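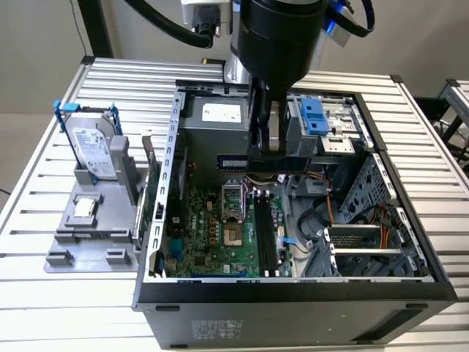 Brorard, December

Re: [clestov-list] Old machines for the reading room — what do we do with the memory?

Hi all,

Quick one between trains so excuse the typing. Answering Beril's message from this morning, quoted further down so the people who only joined last month can follow.

Short version: yes, open them up, yes, pool the memory, no, don't buy anything yet.

Longer version. The towers that came from the Mathur office are all the same case but NOT all the same board. I had three of them open last night and two took one sort of module and the third took another. The notch is in a different place. If it doesn't want to go in, stop, it's the wrong sort. Don't lean on it. We lost a slot that way last winter and the board went in the skip.

Lay the tower flat on its side before you start, panel off, mains lead out. Sounds obvious. Press the power button once after the lead is out, wait a bit. Clips open at both ends if it has two, some boards only have the one. Push down evenly till the clips come up. If you get beeps when you switch on again, take it out and reseat it, nine times in ten that's all it is.

> From: Beril Ertürk
> Subject: Old machines for the reading room
>
> Dear list,
>
> We now have 14 desktop towers in the back store and I have been
> asked when the reading room will have working ones again. Most
> of them switch on. They are painfully slow. Opening the catalogue
> page took so long on one of them that the lady waiting went and
> found the book on the shelf herself.
>
> My questions are these.
>
> 1. Is it worth putting more memory in, or is it the disks?
>
> 2. Can we take the memory out of the worst ones and put it in
> the better ones? Or do they need to match?
>
> 3. Grustico have offered us a price of 451 for the lot, fitted,
> and they would like an answer before the holidays. Should we
> just say yes and be done with it?
>
> 4. What happens to the ones we empty? I do not want them
> sitting in the corridor again.
>
> I can be in most afternoons after two if anyone wants to come
> and look.
>
> Best wishes,
> Beril

Right, in order.

1. Both. Memory first as it's free if we swap it about. The disks are the old spinning ones and they are the real drag, but you won't see any good from a new disk on a machine with 4 gig in it that's swapping all day. So memory, then look again, then disks for the ones worth keeping.

2. Yes you can rob the bad ones. They don't have to match exactly but pairs are happier, same size and same speed, and put them in the slots of the same colour if yours are coloured. A mixed pair will run at the speed of the slower one, fine for a catalogue. Put a bit of masking tape on each one saying which tower it came out of — I didn't, and spent an hour last night regretting it.

3. I'd hold off. Not saying Grustico are dear, they did a decent job on the Clestov printers. But the quote doesn't say what they're fitting, or whether it covers the disks. Ask them for it line by line. Almost 236 of it looks like labour to me going by their last bill, and that's the bit we can do ourselves of an afternoon. If they won't split it, that tells you something.

4. Wipe or pull the disks BEFORE anything leaves the building. Please. There are borrower records on at least one of them. The empty cases can go to the council tip, they take them at the electricals bay, but ring first as they've changed the hours again. Keep the power supplies back, two or three anyway, and the screws. We never have the screws.

Other bits while I remeber:

- the tall machine by the radiator has a fan that rattles. It's a cable touching it. Tuck it behind the drive cage and it goes quiet.
- don't update anything on the catalogue machine till I've looked at it. Last time the card reader stopped.
- has anyone got the key to the grey cupboard? The long screwdriver is in there.

Beril, I can do an afternoon, half two onwards, if somebody can clear the big table and find me a lamp. Would like a second pair of hands, doesn't need to know anything, just hold the torch and write the labels.

Train's in. Will read replies tonight.

Elif

--
Elif Naz Baysal
Brorard & Clestov libraries list
To leave the list, send a blank message with "leave" as the subject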